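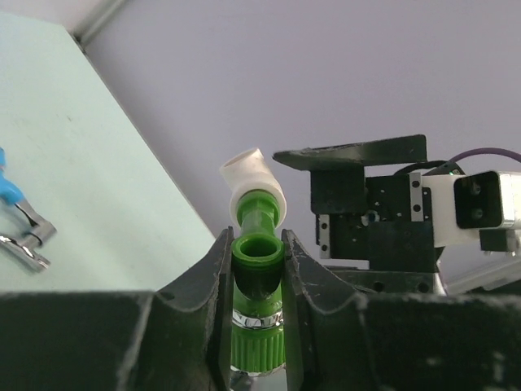
## 4. Configuração de alertas sobre remuneração de administradores

Esta secção destina-se aos utilizadores com perfil de Analista ou de Supervisor na plataforma Skisier. Descreve a criação de alertas relativos a alterações na remuneração dos órgãos de administração de sociedades cotadas, bem como a associação desses alertas a uma carteira existente.

Os utilizadores com perfil de Consulta podem visualizar os alertas ativos, mas não os podem criar nem modificar.

### 4.1 Requisitos prévios

- Conta ativa, com autenticação em dois passos concluída.
- Pelo menos uma carteira gravada no módulo Toft.
- Subscrição da fonte documental Cullach, no plano base ou superior.

**Nota.** Cada carteira admite um máximo de 200 sociedades. As carteiras importadas da versão anterior que excedam esse limite permanecem legíveis, mas não podem ser associadas a novos alertas enquanto não forem divididas (ver secção 3.6).

### 4.2 Criar um alerta

1. No menu principal, selecione **Alertas > Governo societário > Novo**.
2. Introduza a designação do alerta. São aceites letras, algarismos e hífenes.
3. No campo **Âmbito**, escolha a carteira pretendida.
4. No campo **Evento**, assinale um ou mais dos seguintes tipos:
 - nomeação ou cessação de funções de administrador executivo;
 - nomeação interina;
 - atribuição de ações ou de opções;
 - alteração da componente fixa ou variável;
 - indemnização por cessação antecipada.
5. Indique a moeda de referência. Os montantes publicados noutra moeda são convertidos à taxa de fecho do dia da divulgação.
6. Defina o **Limiar de materialidade**, em milhares da moeda de referência. Se o campo ficar em branco, são comunicados todos os eventos.
7. Selecione **Validar**. O sistema apresenta o número de eventos históricos que teriam satisfeito os critérios.
8. Selecione **Gravar e ativar**.

O alerta passa a constar da lista com o estado *Ativo*. A primeira verificação ocorre no ciclo de atualização seguinte.

> **Atenção.** O limiar aplica-se ao valor total atribuído, incluindo ações sujeitas a períodos de aquisição plurianuais. Um pacote composto sobretudo por ações diferidas pode, por isso, gerar um alerta mesmo que o vencimento anual seja reduzido. Para considerar apenas a parte em numerário, assinale **Excluir instrumentos de capital** antes do passo 7.

### 4.3 Destinatários e aprovação

1. Abra o alerta e selecione o separador **Distribuição**.
2. Adicione os destinatários a partir do diretório interno. Não são permitidos endereços externos.
3. Designe um aprovador — obrigatório quando a lista inclua uma equipa de negociação.
4. Grave as alterações.

O aprovador recebe um pedido na respetiva área de trabalho e dispõe de 2 dias úteis para responder. Findo esse prazo, o pedido caduca e deve ser novamente submetido.

### 4.4 Mensagens de erro

| Código | Significado | Procedimento |
|---|---|---|
| 313 | Carteira sem sociedades elegíveis | Rever a composição no módulo Toft |
| 427 | Fonte documental indisponível | Aguardar o ciclo seguinte; se persistir, contactar o apoio |

**Nota.** O código 427 não suspende o alerta. Os documentos publicados durante a indisponibilidade são tratados logo que a ligação seja restabelecida, com indicação da data original de divulgação.

> **Atenção.** Os alertas não constituem recomendação de investimento. A informação deve ser confirmada no documento oficial da sociedade emitente antes de qualquer utilização externa.

### 4.5 Apoio

Os pedidos relativos a perfis e permissões são dirigidos a Ritva Tuominen, Administração de Acessos. As questões sobre a fonte Cullach são tratadas por Jenő Lengyel, Dados de Mercado. Indique sempre a designação do alerta e, se aplicável, o código de erro apresentado.

Texto revisto em 14 de abril de 2026. A secção 5 descreve a exportação do histórico de alertas para o arquivo Trurkitz.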